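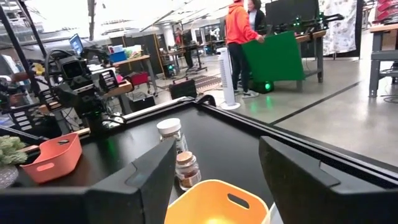 瓶なんか手でつかめばいいのでは、というリプライが、前回の投稿に付いていた。まったくその通りで、反論を考えているうちに夜が明けそうになった。考えるのをやめて続きを書く。

---

前回までのあらすじ。共同工房Plalthamの作業台で、自作グリッパーに小瓶をつかませてカゴに入れる。それだけ。7月に始めて、7月のうちに終わる予定だった。予定というのは始める前の自分が書くものなので、だいたい工房に来たことのない人の字をしている。

---

今の構成。

- アーム：Irkellの中古
- グリッパー:自作、黒い指が二本
- カメラ:手首側に小さいのを一台
- 制御:Arero(自分で名前を付けたスクリプトの束。名前を付けた日がいちばん進んだ)

---

台の上は黄色いカゴとオレンジのカゴ、ガラスの小瓶が二つ。片方は白いねじ蓋、もう片方はコルク栓。前は同じ蓋の瓶だけで練習していて、そのときは成績がよかった。成績がよかったので調子に乗って蓋を変えた。以後、成績の話はしていない。

---

せっかくなので成績の話をする。

コルクの瓶で101回やって、ちゃんとカゴに入ったのが58回。コイン投げより少し上。コインのほうは配線がいらない。

---

失敗の内訳を眺めると、落としたというより、つかむ前に指先で瓶を小突いている。手前に寄せるつもりが奥へ押す。追いかける。また押す。台の縁が一段高くなっていて助かった。この縁を付けたときの自分にだけは礼を言いたい。

---

原因その1。指のパッドが平らすぎる。

平らな面で丸い瓶を挟むと、当たるのは線だけになる。CADの画面では頼もしく見えた。CADの中の瓶は滑らないし、そもそも逃げない。

---

それで滑り止めシートをSoomroで買った。1,922円。貼ったら確かに滑らなくなった。瓶も滑らないし、放すときも滑らない。カゴの上で指を開いても、瓶が片方の指に未練がましくくっついていて、一拍おいて落ちる。見ていて少し気まずい。

---

シートの面積を半分にしたら未練は消えた。残り半分は引き出しにしまった。あの引き出しには「残り半分」しか入っていない。

---

原因その2。コルク栓と瓶の境目。

Areroは蓋の下あたりを狙って指を下ろすように書いてある。白い蓋はくっきり見えるので迷わない。コルクのほうは、中に赤茶色のものが入っているせいか、どこまでが栓でどこからが中身なのか判断が揺れる。一度、栓だけを見事につかもうとした。動きは今までで一番きれいだった。

---

対策として、蓋の色で高さを推定するのをやめて、瓶の高さを数字で直接書いた。敗北である。コメント欄に「仮」と書いておいた。この工房で「仮」と書かれたものが撤去されたところを見たことがない。

---

原因その3。開き幅。

指の最大開きを34mmで設計したのは、最初に使っていた瓶がもっと細かったから。今の瓶だと余裕が片側でほんの少ししかなく、カメラの位置合わせがちょっとずれただけで指先が瓶の肩に着地する。ガラスに樹脂が当たる、コツ、という音がする。最近は夢でも聞く。

---

というわけで指を設計し直している。リンクを長くすれば開きは広がるけれど、そのぶん先端がたわむ。たわみを抑えようと太くするとカゴの縁に当たる。カゴを大きいのに替えれば当たらないが、大きいカゴは台からはみ出す。台を替えるところまで考えて、お茶をいれに行った。

---

ところでカゴの持ち手の穴。楕円の穴があいているだけなのに、手首のカメラからだと角度によってはやけに目立って、Areroがときどきそっちに興味を示す。瓶より穴が好きらしい。カゴの範囲をまるごと候補から外したら、今度はカゴのすぐ後ろにある瓶まで見えないことになった。過保護はよくない。

---

マスクをカゴの縁の内側だけに絞ったら両方見えるようになった。三行の修正に一晩。一行あたりの単価は計算しないでおく。

---

もう一つ、光の問題。Plalthamは窓が大きくて、昼はとても気持ちがいい。人間には。ガラスの瓶は昼と夜で別の物体みたいに映るので、夜に合わせた閾値が昼に全部はずれる。露出を固定して、昼用と夜用の設定を分けた。夕方用はない。夕方は休憩する。

---

質問が来ていた件、まとめて返事。

指の素材は3Dプリントの樹脂。溝は見た目で入れたもので、機能はない。データの公開は、変数名を人に見せられるものに直してから。今は tmp2_final_hontou みたいなのが普通に主役を張っている。

---

最初のリプライの「手でつかめばいい」について、もう一度考えた。片付けのとき、瓶は毎回自分の手で元の位置に戻している。つまり101回つかんだ機械の横で、自分も101回つかんでいる。こちらの成功率は集計していない。一回落としかけたので、するつもりもない。

---

次は新しい指の印刷待ち。開きを広げた版と、先端だけ薄くした版を両方出してみる。白い蓋の瓶もコルクの瓶もそのまま使う。蓋はもう増やさない。

---

追記。印刷、一層目が剥がれていた。やり直し中。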